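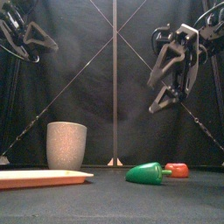 Both arms over the practice table, with the cup, the tray and the toy vegetables set out.

Review: the Wito two-arm bench station, after a season in our packing room

I run the packing side at Botia, where we put together gift hampers and meal boxes, and I've been promising a proper write-up of the Wito since before December, so thank you for your patience! It's a long one. Get yourself a coffee.

We bought ours through Tirnari, who delivered it on a Saturday and stayed until it was bolted down. The pair of arms cost us less than I'd feared, and what I hadn't budgeted for was the time. You teach this thing by guiding it through a job over and over, and our first job (pick up one item, put it in a tray, go back to rest) took 180 rounds before I'd have called it dependable. We practice with toy vegetables, a green pepper and a little red-orange one, because real peppers bruise and we got tired of eating them.

The fingers are my favorite part. They're gray, long and pointed, with a triangle cut out of the middle, and they come in to the side of a thing very politely. Rounded, shiny items are harder for them than boxes, and a glossy plastic pepper is about as mean a test as you could set. Cups go better if they stand upright. Lay one on its side and you'll be there all afternoon.

We hung black cloth behind the table and covered the top in something dark and matte, and I'd tell anyone to do the same. Under our old white wall the station kept losing track of pale trays whenever the sun came round. The cloth cost next to nothing and fixed more than two calls to support did.

My grumbles are mostly about cables. There's a loop by one gripper and a coil over the wrist of the other, and I would dearly love a cover for both. The manual is thin, too, and the chapter on recovering from a stop reads as if it were written on a train.

Now, the people, which is what most of you wrote to ask me. There are 12 of us on the floor and there were 12 before. What has changed is who does what. The filling of small trays, the job everyone used to swap out of by ten in the morning, is slowly going over to the Wito, and two of the packers now spend half their shift teaching and checking it. They got a raise for it, and I think they should have. One of our longest-serving packers told me her wrists feel better than they have in years. Another misses the tray table terribly – it was where all the talking got done – and I didn't see that coming. We've since moved the labeling benches so they face each other, and the chatter is back to its usual volume.

It isn't quick. A good packer beats it easily, and on our 3000-box week we switched it off and did everything by hand. Where it earns its keep is the steady stuff. I looked at the Pawłowska single-arm unit as well, which is 2000 dollars cheaper and much easier to keep tidy, but it can't hold a tray still with one hand while loading with the other, and for us that settled it.

Would I buy it again? Yes, with the cloth ordered on the same day, and with the packers in the room for the demo. Ours only saw it once the crate was open, and they had better questions than I did.

Four stars out of five. I'll add the fifth if Wito ever sends me a cable cover.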